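Trornau Releases Assembly and Care Guidance for the Skalton White Plastic Rack
Posted in December | By Kuo-hua Yuen

Trornau has published revised assembly and care guidance for the Skalton rack, its freestanding storage unit for kitchens, laundry rooms and small utility spaces. The document replaces the folded sheet packed with earlier units and applies to every Skalton rack now in distribution. No parts have changed. Owners of existing units can use the new text with the hardware they already have.

The revision covers base preparation, pole seating, leveling and cleaning. It was written after a review of 102 support requests received by the Trornau service desk. Most of them concerned poles that had been pushed into the base at an angle and then loaded before the joint was fully home. A smaller group concerned scratches on the underside of the tray caused by assembly on bare tile or concrete.

The guidance now opens with the work surface. The base should be placed on a table covered with a cloth, at a height that lets the installer see into the molded recesses from above. Dark fabric is recommended, as small white parts are easier to find against it. Loose molded pieces should be kept in the tray until they are needed. 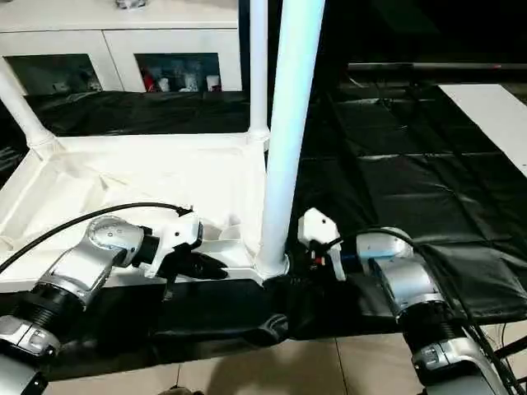
White base and poles over black cloth.

Poles are to be fitted one at a time, starting at a rear corner. Each pole is lowered vertically, turned until it stops, and pressed down with the palm. The installer should then hold the edge of the base with one hand and the pole with the other, and check for side play before moving to the next corner. A pole that leans after seating should be removed and refitted. It should not be forced upright, as this can spread the socket wall.

The former instructions allowed all poles to be inserted loosely and tightened together at the end. That sequence has been withdrawn. In bench trials at the Serna workshop, the one-at-a-time method took 30 minutes for a complete unit, including leveling. The trials used hand assembly with no mallet. Trornau advises against striking the upper end of a pole at any stage.

Leveling is carried out after the last pole is seated and before any shelf is added. The unit is moved to its final position, and the feet are checked for contact with the floor. Grout lines are a frequent cause of rocking on tiled floors. Where a foot lands on a joint between tiles, the base should be shifted until it rests on the tile face. Felt pads may be used under the feet on wood floors. They are not recommended in rooms where the floor is washed often.

The section on inspection has been expanded. Owners are asked to look at the point where each pole meets the base, and to wipe the tray surface and raised rim before loading. Dust left under a shelf fitting can hold it slightly high on one side. A dry cloth is sufficient in most cases. Solvents and abrasive pads should not be used on any molded part.

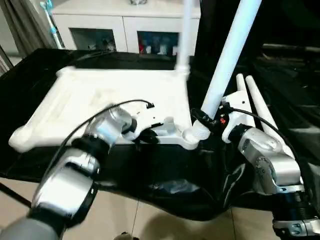 Gumaro Bañuelos asked that the leveling step be printed ahead of the shelf step in larger type, saying that he had built two racks from the old sheet and had to empty both of them to stop the rocking. The request was received during the comment period on the draft and has been adopted. The leveling step now has its own page.

Load limits are unchanged. The assembled rack is rated for up to 120 pounds, evenly distributed, with the heaviest items on the base tray. The rating does not apply to a unit with a missing pole or a cracked socket. A rack in that condition should be taken out of use until the part is replaced.

A separate page deals with what is stored on the rack. Tall containers that are narrow at the foot tip more easily than straight-sided ones, and they should stand on the tray, inside the raised edge, with their weight toward the center. Upper shelves are better suited to folded textiles, boxes and other low items. Cups and tumblers may be kept on an upper shelf if they are nested or placed upside down.

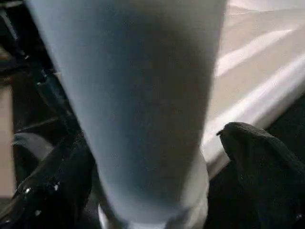 Pale blue tapered form, wide at the top and narrow at the foot.

Cleaning guidance for the full unit calls for lukewarm water and mild dish soap every 2 months, with the shelves removed. Poles do not need to be taken out for cleaning. If a pole is removed for another reason, the socket should be dried before it is refitted. White parts kept in direct sun may yellow over time, and the guidance recommends turning the rack end for end when it is moved for floor cleaning.

Printed copies will be packed with new units beginning with the next production run at the Cortés plant. Retailers holding stock with the earlier sheet may request replacement copies through their usual Trornau ordering contact. Owners can obtain a copy from the service desk by giving the product name; a receipt is not needed.

Questions on the technical content of the guidance should be directed to Kuo-hua Yuen at Trornau.

Shares: 30 | Comments: 2

Related items
Skalton replacement poles: ordering by corner position
Floor contact and leveling on tile
Serna workshop adds a second assembly bench
Cleaning molded plastic shelving
Cortés plant packaging update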